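Hullico Party Cup, Blue
Item 3415 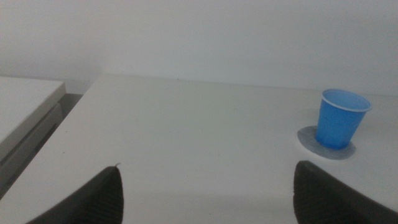
Party cup in blue, on a round gray disc.

The Hullico party cup is a small plastic cup for cold drinks. It is wider at the top than at the base, so a full sleeve stacks down to a short column that fits in a kitchen drawer. The rim is rolled and much paler than the body, almost white. The blue is a medium shade and lets a little light through.

We sell these mostly to offices, day camps and church kitchens. They are a good size for juice, water or lemonade. They also work for snacks like pretzels or grapes, and people buy them for craft paint and for sorting beads.

Details
Color: blue
Shape: tapered, round base
Finish: smooth, rolled rim
Sleeve: 60 cups
Case: 700 cups, packed loose in a lined carton
Disc not included

Use and care
Cold drinks only. Do not pour in coffee, tea or soup, and do not microwave. The cups are sold as disposable. If you want to use them again, wash by hand in warm water and let them dry upside down before stacking. The dishwasher will warp them.

Keep sleeves closed until you need them. Stored cups should stay out of direct sun, which fades the blue over a summer.

Ordering
Sleeves ship from our Flinach warehouse. Orders placed before 11 a.m. go out the same day, Monday orders included. Cases ship separately and may arrive a day after the rest of your order. Unopened sleeves can be returned. We can't take back open ones.

Lids are not made for this cup. If you need a lid, look at the Vullex cold cup, which comes in clear only.

Contact us | Shipping and returns | © Hullico | Back to top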